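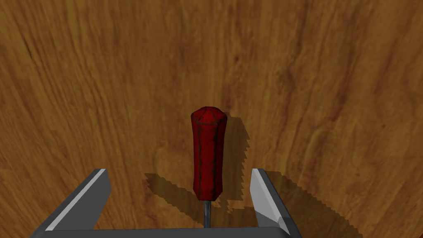

Illustration: Reltuler Tenants' Newsletter

Sticking doors and loose hinges: what to do before you call

Every year when the weather turns damp, the repair line at the Reltuler office fills up with calls about doors. They stick, they swing open on their own, or the latch no longer catches. Last May there were 270 door calls across the three buildings, more than for faucets and windows put together. Many of them came down to one loose screw in the top hinge.

You are free to call us. But the wait for a non-urgent visit is now 2 to 3 weeks, and a loose hinge takes a few minutes if you have a screwdriver in the kitchen drawer. Your lease allows you to tighten, oil and clean any door hardware inside your own apartment. It does not allow you to plane, drill or replace the door itself.

Start by opening the door halfway and lifting gently on the knob. If the door moves up and down, a hinge is loose. It is nearly always the top one. Look at the gap between the door and the jamb as well. A gap that is wide at the top and tight at the bottom on the hinge side tells you the same thing.

Tighten the screws by hand. Most of the doors on Clelov Street have Phillips screws, and the older ones in Prisatport Court have slotted screws that have been painted over several times. Scrape the paint out of the slot with the corner of a utility blade first, or the screwdriver will slip and chew up the head. Please don't use a power driver on these. The wood in the Prisatport jambs is old and soft, and it strips easily.

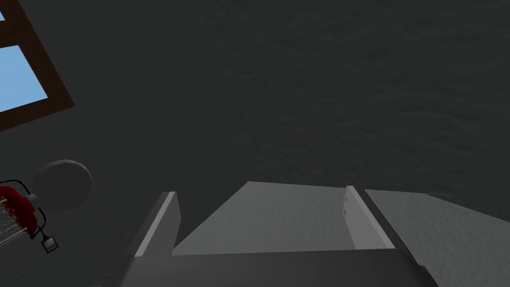

Two gripper fingers, dark gray background.

If a screw turns and turns without getting tight, the hole is stripped. Take that one screw out, leave the others in, and fill the hole with wooden toothpicks dipped in white glue. Snap them off flush, wait until the next morning, and put the screw back. Wooden matchsticks with the heads cut off work too. We have seen people use folded paper, chewing gum and, in one case, a crayon. None of those hold.

For a squeak, petroleum jelly lasts longer than spray oil and doesn't run down the paint. Tap the hinge pin up from below, wipe it clean, coat it lightly and drop it back in. Do one pin at a time so the door stays on the wall.

A door that drags on the floor or on the side of the frame after the hinges are tight is probably swollen. Bathroom doors are the worst for this. Run the fan for a while after a shower, leave the door open, and give it a week of dry weather before you decide it needs work. We have stopped planing doors in the wet months. A door cut down in November has a draft under it by July —
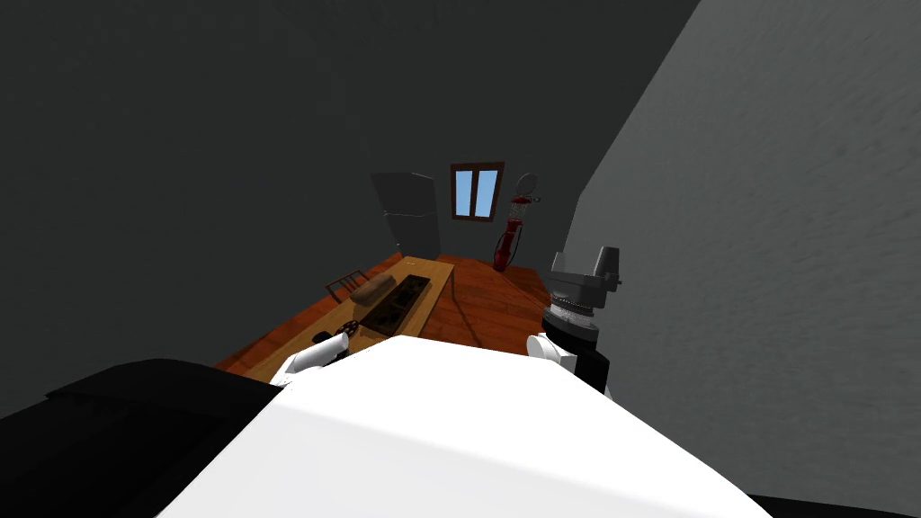
and then we get a second call about the draft. If a door is so tight that you can't open it easily from the inside, that is different. Call the same day and say so, and it will be moved to the front of the list.

Latches that miss the strike plate are the other common complaint. Rub a little lipstick or chalk on the latch, close the door, and open it again. The mark shows where the latch is hitting. If it is off by a hair, tightening the top hinge often fixes it. If it is off by more, the plate has to be moved, and that is our job.

Front doors to apartments are fire doors. Leave the closers alone, even if the door shuts harder than you would like. We can adjust the speed for you. Do not prop them open, and do not remove the arm.

Jitaru Hardware, next to the bus stop, sells hinge screws singly and will match one if you bring it in. Bring the longest one from the hinge. The replacement should be the same thickness, and it can be a little longer.

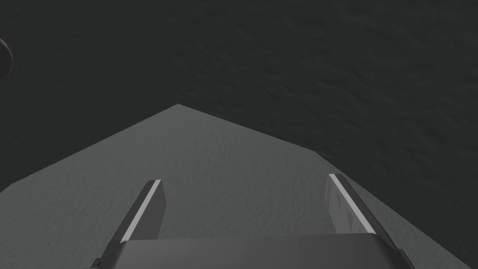 How to reach the repair line

Call between 7 a.m. and 3 p.m. or leave a slip in the box by the mailroom. Give your apartment number, which door it is, and what you have already tried. A slip that says "door broken" means a trip to look and a second trip with the right parts.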